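Search tips, rooms, tools Go

Planning the Money and the Floor Space for a Home Robot

7 min read

Most of the questions we get about household robots are about the purchase price. The price matters, but it is one line in the budget, and the other lines are the ones people leave blank. These notes are for anyone planning to buy, lease or host a machine with arms that will work in ordinary rooms. They also apply to a small arm on a bench, with less floor to worry about.

Start with the room, then the machine

Before you compare models, write down the jobs you want done and where they happen. "Tidy the living room" is too wide to shop for. "Move fruit from the coffee table to a bowl" is a job you can ask a seller to show you. Keep the list short the first year.

Then measure. Take the narrowest gap between furniture on the route the machine will use and write that number on the floor plan. In our own plan the narrowest gap was 41 inches, between the sofa and a cabinet, and that one number took two models off the list. Measure at floor level and again at elbow height. A machine with its arms out is wider than its feet.

Walk the route and look down. Write down every place where the floor changes, from carpet to hard floor or over a threshold. Note anything low and dark. Exercise gear, game pedals, floor lamps with flat bases and pet bowls all sit at the height that gets missed when you plan from a standing position. Cables go on the same list.
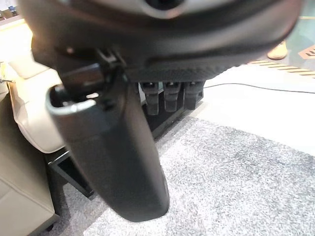
Pedals, carpet and a thin black cable, with the gripper finger close above the floor.

Budget for cables early. Flat covers, clips and a longer extension cord cost us $80 for one room, and we should have bought them before delivery. If a cable has to cross bare floor, cover it or move the outlet end. Do not run it under a rug. Cables that belong to the machine need planning too. Ask the seller how they are routed along the arms and whether any hang free, and ask what a replacement set costs.

Floor tape is cheap and worth having. Striped hazard tape around the working area shows visitors where to stand and shows you where furniture must not creep. Buy the kind that peels off clean, and test a short piece in a corner first.

What to put in the budget

Our sheet has these lines. Change them to suit.

- The machine, or the lease
- Delivery and getting it up the steps
- First set of hands or grippers
- Spare finger pads
- Charger and a proper outlet for it
- Cable covers, clips, tape
- Furniture you will move, replace or cover
- Practice objects
- Service visits after the first year
- A reserve for breakage

The reserve is the line people cross out first. We keep $200 in it for one room and top it up when it drops. It has paid for a lamp and for glasses.

Hands or grippers

Decide this by the jobs on your list. A hand with several fingers suits objects of many shapes, and there are more joints in it to service. A plain gripper with two soft fingers is simpler to clean and usually simpler to repair. Some machines accept either at the wrist. If yours does, ask what the adapter costs and how long a change takes, and have someone do the change in front of you.

Zhuravel sells finger pads in packs and Hatico sells them one at a time. Packs are cheaper per pad, but check the expiration date if the pads are rubber. Store them flat, out of the sun, in the bag they came in.

Glass furniture

Glass tables deserve their own paragraph in the plan. Clear tops and bright reflections can confuse a camera, and a curved edge is harder to judge than a straight one. Ask for a demonstration on glass if you own glass. A demonstration on a white desk will tell you very little about your coffee table.

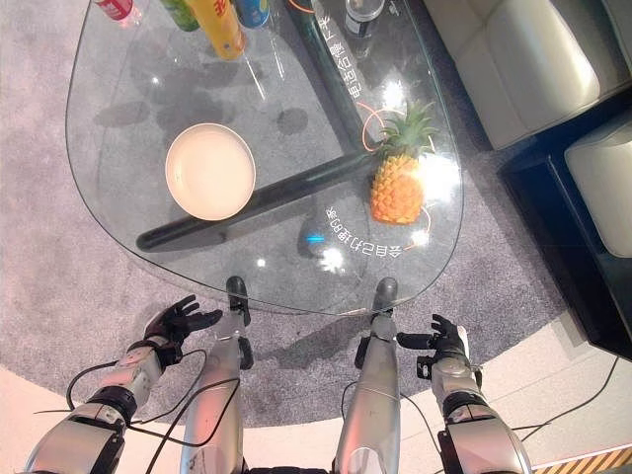 Trial layout on a glass top: a shallow bowl at the left, a pineapple at the right, and both hands empty.

Lamps are the cheapest thing to change. Try the room with the overhead light off and a side lamp on, then the other way around, and note which gives fewer bright spots on the glass. If neither helps, price a placemat or a thin cloth before you price a new table.

Practice objects

Set aside a small amount for things the machine will handle in the first weeks. Use real ones. A pineapple is a good test: it is heavy for its size, rough on the outside, and the leaves get in the way of a grip from above. A shallow bowl tests something different, as there is not much rim to hold. Add one light plastic bottle. Leave drinking glasses for later, or at least push them to the far side.

Write down each attempt in a notebook with the object, the lamp setting and which hand was used. Bring the notebook to the seller when you discuss service.

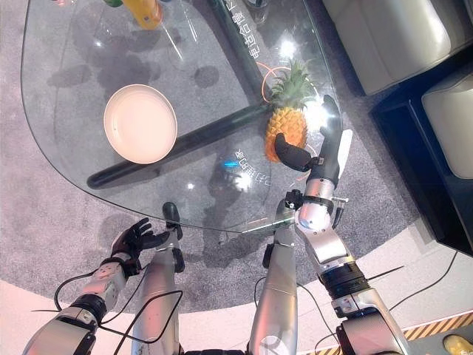 The notebook will also tell you if you bought the wrong size of anything. Ours showed that small objects needed narrower pads, so the next order was split between two widths.

Lease or buy

Stellus leases by the month with service included. Zerniveo sells outright and charges per visit. For a trial in one room, leasing was easier for us to budget, since breakdowns did not arrive as separate bills. If you already know the jobs and the room will not change, work out the total for both over the same number of months, visits included. Read the part of the lease that covers damage to your furniture. Ask for it in writing if it is missing.

Order spares in July or earlier if you want them by fall. Keep the shipping crate if you have a dry place for it. Returning a machine without one costs extra.

Related tips

Clips and covers for cords on hard floors
Getting tape residue off tile and vinyl
Cleaning a glass tabletop without streaks
How to measure a room with furniture in it
Storing rubber parts over the summer
What to keep in a household repair fund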